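Why Our Sourdough Starters Smelled Like Nail Polish: A Summer Project Report

By Olesia Kravets

I should say up front that I signed up for this project thinking it would be easy. You mix flour and water, you wait, you write down what it smells like, you go home. My lab partner Arsen Kostiuk thought the same thing, and he had never baked anything in his life (he has now, and the bread was pretty good!).

The question we picked was whether the kind of flour changes how fast a sourdough starter gets going. My grandmother swears by rye for the first week and then switches to white, and she has no patience for anybody who does it another way. I wanted to know if she was right or if it was just how her mother did it.

A starter is a mix of flour and water where wild yeast and bacteria have moved in. The yeast makes the gas that lifts the bread, and the bacteria make the acids that give it the sour taste. Most of those little guys come in on the flour itself, which surprised me, I always figured they floated in through the window. Whole grain flours carry more of them than white flour does because the outer part of the grain is still there. So our guess was that rye would win, whole wheat would come second, and plain white would be slow.

We used 4 flours in the end: rye, whole wheat, plain white, and a spelt flour from a mill called Kalinowski that Arsen's aunt had sitting in her pantry. Spelt was not in our original plan. Our teacher said fine, as long as we wrote it down, so I'm writing it down.

Every jar got the same weight of flour and water, stirred with a clean spoon, lid on but not screwed tight. We put a rubber band around each one at the level of the mix so we could see how far it climbed. Once a day we threw out most of it and fed what was left. I did mornings, Arsen did the afternoon check, and we both wrote in the same notebook, which is why half of it is impossible to read.
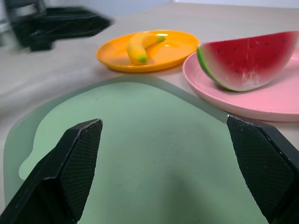 Cullar, August 11, 2021

I typed this part up the same evening we closed the notebook, so it's a little fresher than the rest and probably longer than it needs to be.

The first thing that happened was that everything went crazy on the second day. All the jars bubbled, even the white flour one, and Arsen texted me a whole row of exclamation marks because he thought we were done. We weren't! I looked it up later and the early rise usually comes from bacteria that happen to be in the flour, and they die off once the mix turns acidic. Then you get a dead stretch where it looks like you killed it. Ours looked killed. The whole wheat one had a gray liquid on top and smelled like old socks, and I was pretty close to starting over.

Rye came back first. On day 5 it had doubled by lunchtime and smelled kind of like apples and kind of like yogurt. Whole wheat was a day behind it. The spelt was strange, it rose quickly and then collapsed before the afternoon check, so for a while our notes said it wasn't doing anything when really we were just missing it. I only caught on when I saw the smear on the glass way above the rubber band. If I did this again I would check the jars more often, or at least look at the glass before writing "no change" in the notebook (sorry, Arsen).

White flour took its time. It got there in the end, but it needed over twice as long as the rye, and it went through the nail polish smell I put in the title. That smell shows up when the starter is hungry. We started feeding it morning and evening and it cleared up.

Temperature was our biggest headache. I taped a cheap thermometer to the shelf and one afternoon it read 39 degrees Celsius, which is a lot for a starter and a lot for me too. The jars spent the rest of that heat wave on the floor in the hallway. They all moved together, so I think the comparison between flours still holds, but I wouldn't trust our exact timing for anybody with a cooler kitchen. We also had only one jar of each flour, which is our teacher's main complaint and a fair one. One weird jar could throw the whole thing off.

For the last part we baked. Same recipe, same oven, one small loaf from each starter. The rye one had the strongest taste and the best crust. The spelt loaf spread out flat like a pancake, and my little brother ate most of it before we could get a proper look at the inside. The whole wheat loaf was my favorite. The white one was mild and soft and my mom liked it best, and she wants me to keep that jar going.

So my grandmother was right about rye being the quick way to get started, at least in our kitchen. I haven't tested her switch to white flour yet. Arsen wants to try it in December when the kitchen is cold, with 2 jars of every mix this time and somebody else's notebook. I'd also like to get some of those paper strips that measure acidity, because "kind of sour" and "really sour" meant different things to the two of us and we argued about it a lot.

Thanks to Arsen's aunt for the spelt, and to my mom for giving up the good shelf. The rye jar is in our fridge now and gets fed once a week.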